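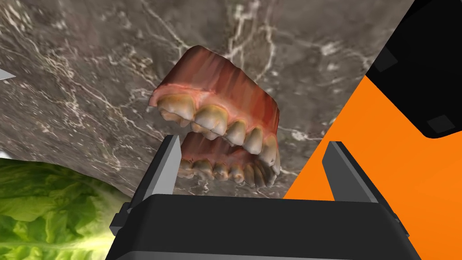
Hard water is the main thing wrecking your kettle, your taps and your shower head, and most of it comes off with stuff already in the cupboard. Think of scale as the same sort of job your dentist does on the gumline. Teeth like these, off-white and pale yellow on the front but brownish and gray up near the gum, show the pattern pretty well - the buildup sits along the edge where the brush skips. Same on a faucet. The middle gets wiped every day, the seam at the base never does. So start at the seams.

Kettle. Half white vinegar, half water, fill past the scale line. Boil, switch off, leave an hour. Pour out, rinse twice, boil once with plain water and dump that too. If it still smells, boil again with a slice of lemon. Don't scrub the element with steel wool.

Faucet base. Old toothbrush, a soft one. Soak a strip of paper towel in vinegar, wrap it round the base, leave 20 minutes, brush, rinse. Repeat if crusty. NOT on brass or anything with a gold finish, vinegar dulls it. I did this to my sister's bathroom and had to buy her a new one.

Shower head. Sandwich bag, vinegar, rubber band. Overnight if it's plain chrome, half an hour if you aren't sure what it's made of. Poke the rubber nozzles with your thumb after. Toothpick for the hard ones. Run it hot for a minute before anyone gets in, otherwise you get grit in your hair.

Glasses. Cloudy from the dishwasher? Wipe one with vinegar first. If it clears, that's scale, do the rest. If it stays cloudy it's etched and you can stop, there is no fixing it. Use less detergent on the next batch.

Dishwasher itself. Cup of vinegar upright on the top rack, empty machine, hot cycle. Pull the filter first and wash it in the sink with dish soap. Spray arms usually lift off or unscrew - check the holes for seeds and bits of label. Mine had a whole olive pit in it.

Toilet ring. Turn off the valve, flush, so the water drops below the ring. Lay paper towels soaked in vinegar right on the line. Leave a couple hours. Pull them out (gloves), scrub with a stiff brush. Do not throw the towels down the toilet. A pumice stone works on old rings but wet it first and keep it wet, and go easy, it can scratch.

Coffee maker. Vitalii Pavliuk wrote in to ask if citric acid is ok in place of vinegar. Yes, and it doesn't stink. Two tablespoons to a quart of warm water, stir till its gone, run half through, wait 15 minutes, run the rest. Then two full tanks of clean water. Check the manual for espresso machines, some of them want their own descaler only.

Iron. Depends on the brand, so read the booklet. For the plate, damp cloth and baking soda paste, cold iron, unplugged. Wipe the holes with a cotton swab. Then steam an old towel for a minute before it goes anywhere near a white shirt.

NEVER mix vinegar with bleach. Or with any cleaner that has bleach in it, and that includes a lot of toilet gels. Rinse one off fully and leave it to another day before you use the other. Keep vinegar off marble, limestone and travertine as well, it eats the surface and leaves a dull spot.

Keeping it away. Dry the faucet after dishes, takes five seconds. Empty the kettle at night. Squeegee in the shower. Nour Shboul keeps a spray bottle of 1 part vinegar to 3 parts water under the sink and does the glass door on Saturdays, says she hasn't had to scrub it since January.

Next time - grout. Send questions in before then, I have a pile allready but there's room.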